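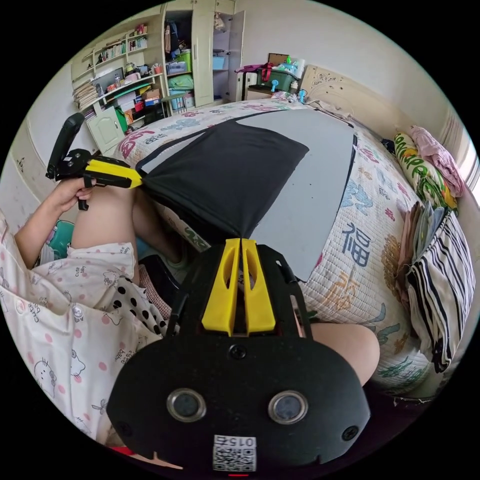
Folding clothes on the bed

A bed is the biggest flat surface in most homes, so a lot of folding gets done there. It has one drawback: it's soft. Fabric sinks into a quilted cover, the corners drift, and a shirt that looked square comes out crooked when you pick it up. A board under the clothes fixes most of that.

Choosing a board

Any stiff, smooth board will do. A large cutting mat works, and so does an old shelf with the edges sanded down. Rounded corners are kinder to knits and to the bedspread. Ours is 16 inches across, wide enough for an adult T-shirt with the sleeves turned in. Go bigger if you fold a lot of sweatshirts.

Wipe the board before you start. Dust and lint show up on black cloth right away, and a gray or white board hides the dust until it's on your clothes.

Before you fold

Pull the bedspread tight first. Sort the load into piles by type, not by owner. All the T-shirts together, all the pajamas together, and so on. You get faster when you make the same fold over and over, and you can split the piles by person at the end.

Empty the pockets and do up the top button on anything that has one. Pajama tops with a button front hold their shape better with three buttons closed, usually the top, the middle and the bottom.

Put the finished stack near the pillow, where you won't lean on it.

Dark, thin cloth

Black fabric is the hardest to fold well. You can't see the seams, and the front looks like the back. Work by the corners:

Find two corners by feel and lay that edge straight along the side of the board.
Smooth outward from the middle with the flat of your hand.
Bring one corner across to meet its partner. Hold the corner itself, not the cloth an inch in, or the fold will bow.
Press the crease once and leave it alone.

If the piece keeps ending up as a triangle, the corner has gone across on the diagonal. Open it all the way and start over. Tugging at a bad fold takes longer than making a new one.

Slippery fabric is easier if you put a cotton pillowcase over the board.

T-shirts and pajama tops

Lay the shirt face down with the collar at the far end of the board. Fold one side in to the middle of the shoulder, turn the sleeve back on itself, and do the other side the same way. Then bring the hem up to the collar, and fold in half again if your drawer is shallow.

For children's sizes, skip the last fold. Small tops folded too many times turn into lumps that tip over in the stack.

Stacking

Heavy things go at the bottom. Keep a stack under 6 inches high if it has to be carried down a hallway. Turn every second shirt so the collars don't all sit on one side — the stack leans otherwise.

Striped and patterned pieces are easy to find in a drawer. Plain ones are not, so stand the plain shirts on edge where you can see each one.

Sitting or standing

Sitting on the edge of the bed is fine for a small load. Keep the board close enough that you aren't reaching, and clear the floor by your feet so clean clothes don't land on a pair of shoes. For a big load, stand at a table or a dresser top. A full basket takes me roughly 40 minutes sitting down and a good deal less standing up.

When you're done, slide the board under the mattress or behind the dresser.

Torbjørn Moen
Updated 2 October 2025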